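# The gripper that wouldn't let go

Tolholm says its hand-held gripper is safe enough to use beside a class. The technician who runs the trials there has heard that before.

"Safe compared with what?" she asked, when I put the company's line to her. In October a jaw locked shut on a trainee's fingertip and stayed shut. The release button did nothing. It took two people and a screwdriver to free him, and he came away with a bruise.

The supplier, Clandov, blamed a worn spring. She doesn't buy it. "They'd sent us 6 units. The one that jammed had done 200 cycles. If a spring is worn out at 200, I'd like to know what they think new means."

Clandov's fix was a firmware update, an odd cure for a spring. I asked whether it had worked. She shrugged. "It hasn't jammed since. It hadn't jammed before, either, until it did."

## Back to soft toys

Trials have gone back to plush toys on a cloth-covered table, with nothing rigid to pick up. Management calls this a staged return. She calls it buying time, and says a toy can't tell you whether the release works on a finger.
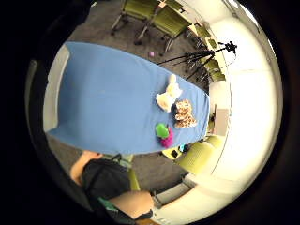

## What she wants changed

A mechanical release, for a start, one that works with the power off. She asked for it 5 months ago and was told it was "under review", the same words used for the Bellini charger that overheated.

Would she put her own hand in the jaws? "No. And I've asked the people who signed it off. They changed the subject."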